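Clumance Shared Workroom, Plestbridge
Room inspection checklist with comments: tables, seating, floor, loose items
Date of inspection: 2023-07-30
Form revision: 6
Result codes: OK / OBS (observation, no action required before use) / ACT (action required) / NA

Scope

Main workroom only. The kitchenette, the coat area and the stair are on a separate form. Electrical testing is done under the Olteanu contract and is not repeated on this sheet. Codes are entered at the time of the walk-through and are not changed afterward. If an item is corrected during the inspection it keeps its ACT code and the correction is written in the comment.

Section 1. Access and floor

1.1 Entrance door opens fully and closes without being pushed. OK.
Comment: closer adjusted in February. No slamming.

1.2 Door hardware secure. OBS.
Comment: inside lever has slight play. Tighten at next visit.

1.3 Route from entrance to rear exit clear. OK.
Comment: measured width at the narrowest point 119 cm. The minimum for this room is set at 100 cm.

1.4 Floor surface free of loose edges, splits and raised joints. OBS.
Comment: one edge strip near the rear exit is worn but still fixed down. Carried over from the previous sheet.

1.5 Floor dry at time of inspection. OK.

1.6 Rear exit sign lit. OK.

1.7 Extinguisher in place, pin and seal intact, gauge in the green. OK.
Comment: bracket is mounted slightly high for the shortest users. Not a fault under the room rules. Left as is.

Section 2. Stools and chairs

2.1 Seats tight on their frames. ACT.
Comment: one stool seat rotated when gripped and twisted by hand. Two screws were backed out. Tightened during inspection and tested again with no movement.

2.2 Seat surfaces free of splinters and open grain. OK.
Comment: rims checked by running a cotton cloth around the edge. No snags.

2.3 Metal legs straight, welds sound. OK.
Comment: red paint is chipped at foot level on several stools. Appearance only. No rust found under the chips.

2.4 Foot caps present on all legs. ACT.
Comment: one cap missing. Stool taken out of use until the replacement arrives. Zumon caps in the parts drawer are one size too large and must not be packed out with tape.

2.5 Stools stand level. OK.
Comment: check on the flat part of the floor only. The rear corner has a fall and gives a false result.

2.6 Stools kept out of the marked route when not occupied. OBS.
Comment: users tend to leave them at an angle to the table. Push in at close.

2.7 Wooden chairs: back joints tight, no cracking at the rail. OK.

Section 3. Work tables

3.1 Tops free of cracks, lifted strips and sharp corners. OK.
Comment: butcher-block tops. Glue lines checked by fingernail along the front edge and both ends. Corners have been eased and do not need further sanding.

3.2 Adjoining tables level with each other at the seam. OBS.
Comment: step of 2 mm at one end. Acceptable for general use. Paper and light plastic ware slide across it without catching. If the step increases, adjust the feet on the lower table and do not shim under the top.

3.3 Tables do not rock under hand pressure. OK.
Comment: pressed at each corner in turn, then at the center of the long side.

3.4 Finish intact. OK.
Comment: the finish is glossy and shows every mark under the ceiling lights. Inspect from a low angle at both ends. A streak that moves with the viewer is reflection. A streak that stays in place is residue or a scratch and should be felt with a fingertip.

3.5 Table load within the posted limit of 200 kg, evenly spread. OK.
Comment: users must not sit or stand on the tops.

3.6 Underside free of loose fasteners. OK.
Comment: one table has an unused bracket from an old shelf. It is tight and clear of the knees.

Section 4. Loose items on tables

4.1 Paper squared up and kept back from the edge. OBS.
Comment: small stack of white sheets lying askew on the wood. Low risk on the table, slip risk if sheets reach the floor. Put away in the tray at close.

4.2 Cups stacked and stored so that they cannot roll. ACT.
Comment: light blue plastic cups nested in one long stack and laid on its side at the corner of the table. Stand the stack upright, split into two if it leans, and move it in from the corner.

4.3 Bags off the work surface. ACT.
Comment: crumpled bag, black with dark blue patches, left on the wood behind the cups, with a small yellow item partly under it. Bags go on the hooks. Check under and inside folds before moving a bag so that small items are not swept off.

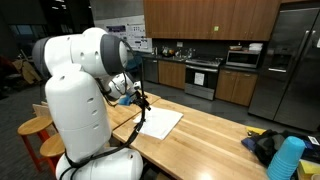
4.4 Boxes closed, labeled and not overhanging. OBS.
Comment: labels should face the room. Any box that stays out past close goes on the low shelf.

4.5 Blades, pins and other sharps in the lidded container. OK.

4.6 No open drinks next to paper work. OK.

Section 5. Lighting and air

5.1 All ceiling fittings working. OK.

5.2 No flicker at the work surface. OK.

5.3 Window catches hold in the open position. ACT.
Comment: left catch slips under light wind. Keep shut until repaired. Notice fixed to the frame.

5.4 Vent grilles clean. OBS.
Comment: light dust. Vacuum with the brush head at the monthly clean.

Section 6. Actions carried forward

Item 2.4: fit correct foot cap, return stool to use.
Item 4.2: restand cups, add a short note to the closing list.
Item 4.3: bag to hooks, item under it to the lost property box if unclaimed.
Item 5.3: replace left window catch.
Item 2.1 is closed on this sheet. Recheck the same stool at the next inspection for movement.

File one copy in the room folder and send one to the Plestbridge office.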